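Home | Contents | Glossary | Index
Print this page | E-mail this page

Chapter 6: Tyres and the Pit Stop

A racing tyre is at its best for only part of its life. In this chapter we look at how a team decides when to change tyres, and what each stop costs. The worked case is the Gridomton 224, a race of 224 laps on a short oval.
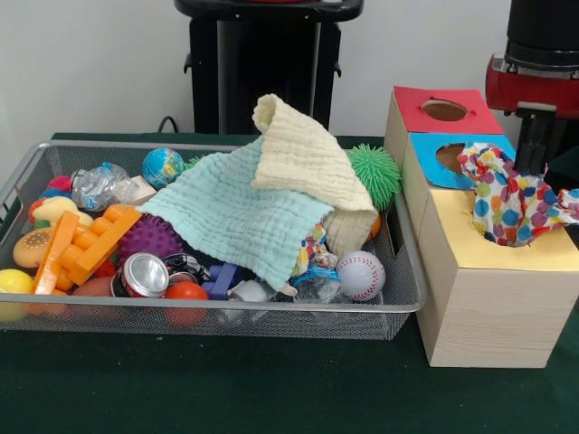
Fig. 6.1 A wire basket and a wooden box.

A stop at Gridomton costs a car more than one lap. Worn tyres cost time too – a little on each lap, then a lot. The Lomik team plans to stop every 50 laps and moves the stop if a caution flag comes out. Montoya, with a lighter car, runs longer.

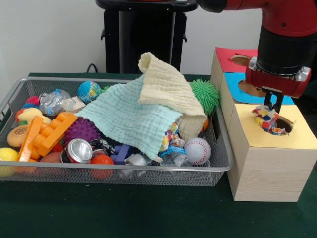 Flanduro's view is that fixed plans are of little use on a short oval, and that the crew should watch lap times and call the car in when they drop off. Section 6.1 sets out both methods.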